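Student Gripper Project: Spring Progress Report

Hi Solveig,

You asked for a page or two on how the Erard money is being spent and whether the students are on track, so I'm writing this while the May stuff is still fresh in my head. Short version: we're mostly on track, we're a little behind on the write-up, and I'd like to move some money between two lines (see further down).

What we've been doing

The first part of the semester went to getting everyone comfortable with the hand-held grippers. I'd budgeted two sessions for that and we used four! I don't regret it. Squeezing the fingers open and shut is easy, but moving your whole arm slowly and steadily while you do it is a different skill, and most of the class came in thinking they had it already. We did a lot of plain approach and touch work, fingertips to tabletop, over and over, before I let them pick anything up.

After that we moved on to the two-gripper drills, and this is the part I'm happiest with. The idea is that the students learn to bring one set of fingertips in toward another without rushing, stop short, hold, and back away. It sounds dull on paper. In practice they got really competitive over who could hold the steadiest, and I had to kick people out at the end of the evening more than once. It's also where they began asking the good questions, like how you'd line up two recordings of the same motion, or what you do when one hand is hiding the part you care about. I didn't have a lesson ready for that second one (I do now).

Numbers

Our target for the year was 200 usable recordings. As of this report we have 124 that passed the students' own review. The review is stricter than what I'd proposed in the application, and that's their doing. They wrote a checklist, named it Mirkel for reasons they won't share with me, and they throw out anything where the approach wobbles or the start and stop aren't clean. I think we'll reach 200 if the fall group starts on time, but I'd call it likely and not certain.

What went wrong

Storage, mainly. We filled the shared drive much faster than I'd guessed, and for a stretch the students were deleting old practice runs by hand before every session. We lost a few things we'd have liked to keep. Nothing from the counted set, but it made everybody grumpy and it ate up time.

The other problem was the cross-school day with the Hämäläinen club. We had to push it back when their exam schedule changed, and then our room was booked, and then it was suddenly too late in the term. Their coach is still keen and we've agreed to try again early in the fall. The lunch money for that day is unspent and I've left it where it is.

And the write-up. Each team owes me a short report on one drill, what they tried, what they changed, what they'd do with more time. Half of these are in and they're good. The rest are "almost done," which I've learned to take with a grain of salt.

Budget

Spending so far is in line with the plan except for travel (under, see above) and supplies (a bit over, mostly cables and replacement finger pads). What I'd like is your okay to shift the leftover travel money into storage. We got a quote from Tritovent that would cover us through next spring. I can send it over if you want to see it before deciding.

What's next

Over the summer I'm rewriting the first four lessons so the steady-hands practice comes earlier and in smaller doses. Two of this year's students have offered to help teach the new group, and I've said yes before they could change their minds. In the fall we pick up the recordings again, add simple hand-offs from one gripper to another, and get that day with Hämäläinen on the calendar for real.

Photos from the two-gripper work are below, and I'm happy to talk any of this through by phone. Mornings are best for me.

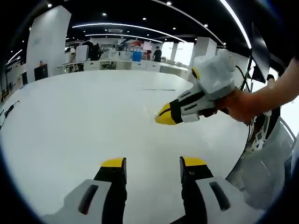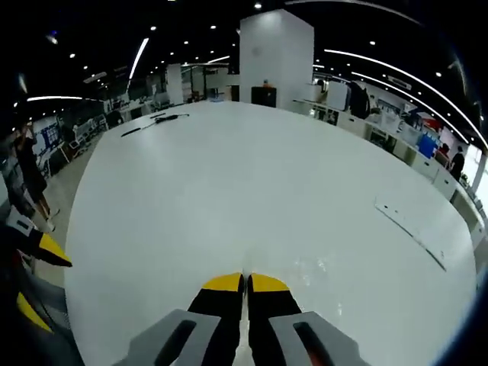
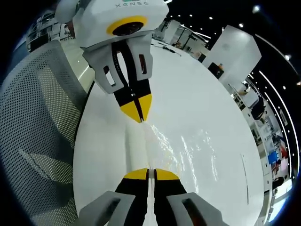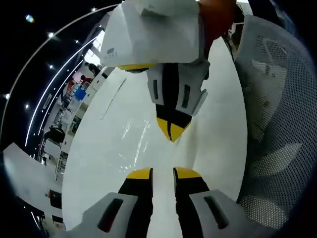 Two-gripper practice at the big white table, seen from one of the grippers.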